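Print this thread | E-mail this thread

Play food and the "vocabulary" claims – does anyone buy it?

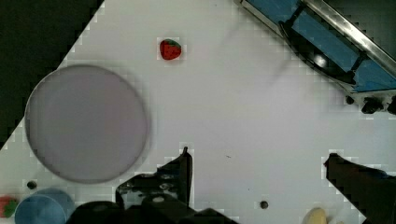

So my sister sent me a link to the Vudum kitchen set for my daughter, who turns two in December. It costs $109. The page says that pretend meals "build early language" and that kids who play with it pick up food words faster. No study linked. There's a quote from a happy parent and a drawing of a brain.

I'm not against toy fruit. I had toy fruit. What I want to know is whether anyone has seen a real difference between a set like this and a bag of whatever from the thrift store. I'm also wondering if a two-year-old cares at all, or if I'm buying it for the grown-ups who come over.

– kettle_lid

Reply from marrowbone
We got the Hekero one, similar price. My son learned "strawberry" from eating strawberries. He called every piece in the box "apple" for months, including the bread.

Reply from plainsong77
I teach preschool and I'd push back a little. The toys don't teach words, I agree, but they give you something to talk about. If you sit down and say "can I have the big plate, please, and two berries," that's language. A kid hears it, hands you something, you say thank you, and around it goes. You can do it at the real table too, but at the real table you're usually trying to get somebody to eat.

Where I part ways with the box is the "faster." Faster than what?

Reply from kettle_lid
Right, that's my problem with it. Faster than a child locked in a closet?

Reply from Wissam Issa
Using my own name here because I used to write this stuff. Five years of package copy for a toy company called Arruda. I can tell you how "builds early language" gets onto a box. Somebody in marketing asks for a benefit. Somebody else says kids talk when they play with it. The lawyer says you can't write "proven," so you write "builds" or "supports" or "encourages." Then it goes to the printer. I never saw a researcher in that building, and I was in all the meetings.

The plates and fruit were fine, by the way. My own kids used them till the paint wore off.

Reply from marrowbone
The paint wore off WHERE, Wissam

Reply from Wissam Issa
On the floor, mostly. The dog got the rest.

Reply from dorsal
I'm going to disagree with most of you. My daughter was a late talker and her speech therapist used pretend food at every single visit. She had a cheap Trorier set, plates and cups and some fruit. It helped. Maybe you all had kids who would have talked to a brick wall, but for us it mattered to have the same few things come out every time so she knew what was coming. I don't love seeing it written off as a marketing trick.

Reply from plainsong77
I don't think anyone wrote off the therapy, dorsal. You had a trained person in the room working with her every visit. The box doesn't come with one.

Reply from dorsal
No, but the tone in here is that anyone who pays for it is a sucker. I bought the same set for home so we could practice between visits. I'd do it again.

Reply from kettle_lid
Fair enough, and I'm sorry if it read that way. The sucker I had in mind was me. Did you get the idea that the brand made any difference, or would any plates and fruit have done?

Reply from dorsal
Any. She told us to match what she had so it would be familiar, and that was all. She also said fewer pieces – we put most of ours in the closet.

Reply from hobnail
The $109 one has 99 pieces, I just looked. Ninety-nine. Have fun stepping on those at night.

Also I'd like to point out that a real plate and a real banana are already in your house.

Reply from marrowbone
A real banana in the hands of a two-year-old is a different kind of toy.

Reply from kettle_lid
OK, I'm passing on the Vudum. I'll look for a small used set and wash it, and I'll tell my sister it was out of stock. If she reads this board I'm in trouble.

Reply from plainsong77
Check the small pieces against the choking guidelines before you hand them over. Used sets get mixed up with stuff for older kids and there's no box to tell you the age.

Print this thread | E-mail this thread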